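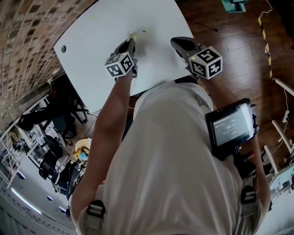 Two People, One Catapult Game: Talking to the Makers of Fosby

Got these two on a call at 7 in the morning my time, coffee not ready, one of them eating toast. Tülin Karakaya does the code and most of the levels. Ardalan Mirzaei does art, sound, the store page, the emails. Together they are Multton, and Fosby is their first game on phones. You fling a round little guy named Fosby over castle walls and try to land him in a hay cart. Miss and he bounces. Then you do it again. I lost most of a weekend to it.

Where it came from

"It was a bridge game first," Karakaya says. "You built bridges. It was bad. Really slow." The catapult was in there as a joke, a thing that knocked your bridge down if you took too long. Testers kept letting the timer run out just to watch it fire. "So after a month of that I deleted the bridges. One afternoon. I didn't even tell Ardalan first."

Mirzaei remembers it a bit differently. "She sent me a build with no message. I opened it and all my bridges were gone. I had drawn so many planks."

Was he mad?

"For a day. Then I played it."

On the throw

The thing everyone asks about, so I asked too. Pull back, let go, and there's this tiny hitch before the arm comes up. Feels great. Turned out to be a long fight.

Karakaya: "The first version fired the second your finger left the glass. It was correct and it felt like nothing. So I put in a delay, then people said the game was laggy. Then I made the rope creak during the delay and they stopped saying laggy. Same delay! The sound did it."

The creak is Mirzaei leaning back in a kitchen chair. He tried eleven other things before that, including a belt and a door. "The chair is broken now," he says. "It still works for recording, you just can't sit on it."

Levels

There are 92 in the game at launch. Karakaya built a lot more and threw them out. Her rule is that she has to beat a level with her left hand before it goes in. She's right handed.

"If I can do it with the bad hand then it's fair. If I can't, either the gap is too small or I'm asking for luck. I don't want luck. I want you to know whose fault it was."

I bring up level 16. The one with the windmill. I was stuck on it for ages, and judging from the comments under our last post, so were plenty of you.

Long pause.

"Yes," she says. "I know about the windmill."

Mirzaei laughing in the background here. "She beat it left handed. Once. I was there, it was one time."

They've slowed the blades down in the update that's coming out in February. It's a small change, and Karakaya was not thrilled about it. "I got emails. Some of them polite." If you already cleared it the hard way you keep your three stars and you get a little windmill hat.

The Kordestani mode

Ok so this one I didn't know the story on. Beat the whole game and you unlock Kordestani, which is the same castles but at night with only a lantern on Fosby's head, so you see the wall when he's about to hit it. Named after the street Mirzaei grew up on.

"The street lights went out a lot when I was a kid," he says. "We played soccer anyway. You'd hear the ball and run at the sound. I wanted that. In the night levels every surface has its own noise, stone, straw, water, so you can sort of play by ear. My cousin plays it with his eyes closed. He's better than me."

It was supposed to be four levels. It's 12 now. Karakaya says she'd cut the daytime game down before she'd cut those.

Money

Fosby is free with ads, or you pay once and the ads go away. No coins, no gems, no energy bar. I asked if anybody tried to talk them out of that.

"Everybody," says Mirzaei. One publisher wanted a shop where you buy stronger rope. They talked for weeks. "And the thing is, they were nice people. They had a spreadsheet. The spreadsheet was probably right."

"But then I have to make the normal rope worse," Karakaya says. "So that you want the other one. I spent a year on the normal rope."

So they put it out alone. First week was rough, around 430 downloads and a good part of those were family, friends, friends of family. Then a streamer picked it up for a charity night and screamed at the windmill for an hour, and that was that. They won't give me the number now. Enough that Mirzaei quit his day job in October. Karakaya still teaches math three mornings a week and says she likes it and isn't stopping.

Do her students know?

"They know. One of them told me the ice castle was mid."

Is it?

"It's the weakest castle, yeah."

What they argue about

The pause menu. Seriously. Mirzaei wants Fosby to fall asleep on it, Karakaya says it makes the phone warm. They went back and forth on this for five minutes while I sat there. Currently he blinks. That's the compromise.

Also music. There's just one tune in the menus and it is very catchy and I asked if they hate it yet. Mirzaei wrote it so no. Karakaya has had it muted since spring.

What's next

The update first, with the slower windmill, a left handed button layout (people have asked for that since day one) and ghost throws, so you can see a friend's path over yours. Then a second game, working title Nusdale, which they would only say a little about. It's got boats. You don't steer the boat, you move the cargo around on deck and the boat leans. Karakaya has a version running and says it's "already more fun then the bridges were."

Will there be a catapult?

"No," she says.

"Maybe a small one," says Mirzaei.

Any tips before I let them go, for those of us still bad at this? Karakaya says stop pulling back all the way. Most levels want about two thirds power and a higher angle than you think. Mirzaei says turn the sound on, wich he would.

Fosby is out now on phones and tablets. Controller support is maybe coming later, they said don't hold them to it.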